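Home | Journal | Older entries | About | Contact

February, late evening

Back from the Surdu open day with sore feet and a free pen. I had promised myself I would write it up before bed, while I was still annoyed.

The talk came first. A man in a Veviseck fleece told us home robots would be folding our shirts and clearing our floors "sooner than you think," which I have been hearing since I was in school. He had a slide with the number 266 on it, the hours of tidying they have collected so far. I asked how many of those hours were any good. He said they were still sorting that out. At least it was an answer.

Then a video of the Sirnular arm putting a cup on a shelf. It was sped up. It said so in tiny gray letters in the corner, and I was probably the only person in the row rude enough to point.

After lunch (sandwich, dry) they took us through to the part I had come for, where people do chores with the grippers in their own hands and the machine is supposed to learn from it later. The job was clearing up a bed. There was a book on it, a white box, a tub of yogurt, bubble wrap, bags in a tangle. I will give them this much, it was a believable mess. My own bed has looked worse.
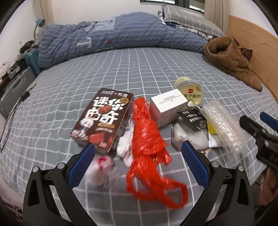

What I thought of it

I liked the blue pads on the fingers. I liked the crumpled bags too, as a choice of problem, because a cup is easy and a plastic bag is never the same shape twice. If they can ever get the arm to deal with a bag by itself I will take back half of this page.

But it is a person doing the work. A person with eyes and a brain and years of picking up after themselves. The woman beside me kept saying how clever it was, and I kept thinking that the clever part was attached to the shoulder. I asked when we would see the arm try the same bed. Next time, they said. They said that last time as well, at the Plimura thing, and I have the entry to prove it.

Entry was $19 and parking was extra. They want people to sign up for a home trial at $119 a month. I took the leaflet and left it on the bus seat, then felt bad and went back for it.

Must call about the boiler tomorrow.

2 comments | 19 shares

Recent entries
Plimura demo day: a long line for a short video
The vacuum is stuck under the couch again
Trying to like the new bus route
200 pages in and still no plot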